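October 3, 2020 – Mirkstead open day, notes

Went over with Roos Aerts for the afternoon session. Vanhove had the large hall, Jinditz the two smaller rooms upstairs. Skipped the hall after one pass (conveyor demo, same as in July).

Upstairs room 6: pick-and-place in simulation, run live on a workstation, policy trained on rendered wrist views only. Their simulator is called Rokari. Task is small lettered and numbered blocks on a white tabletop, target given by typing the character.

Numbers from their handout:

- training episodes: 1,657
- held-out episodes: 398
- grasp success on held-out: 86%

No breakdown by character. Asked for one, was told it exists but is not in shape to share. Roos asked if success means lifted or lifted and placed. Lifted only. So 86 is not comparable with our own figure, which counts the place.

Lens model: they render a full fisheye circle and feed it in without rectifying. We rectify first and lose the corners of the workspace. Their argument is that the gripper sits in the same part of every view anyway, so the network learns the distortion there. Plausible. Costs us nothing to try – the undistort step is one flag in the loader.

Near-field blur is rendered too. I had assumed theirs was all sharp. Edges of things close to the fingers go soft, and the gap between the fingers washes out against the white table. Our renders are too clean by comparison, and I suspect part of our transfer gap is there.
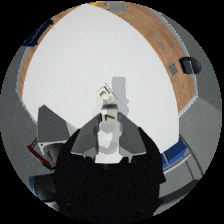
Lighting is fixed across all episodes, which I would not have done. When Roos asked about shadows the answer was "next version." Same for table color. Expect it to fall over on anything darker than white.

Physics step and contact settings: not disclosed. Friction on the finger pads is randomized, range not given.

To do:

- run our held-out set with undistort off, same seeds
- add near-field blur to the renderer, start with one fixed aperture
- report lift and place separately from now on
- Roos to write to Jinditz re per-character results

Handout is in the blue binder, behind the July notes.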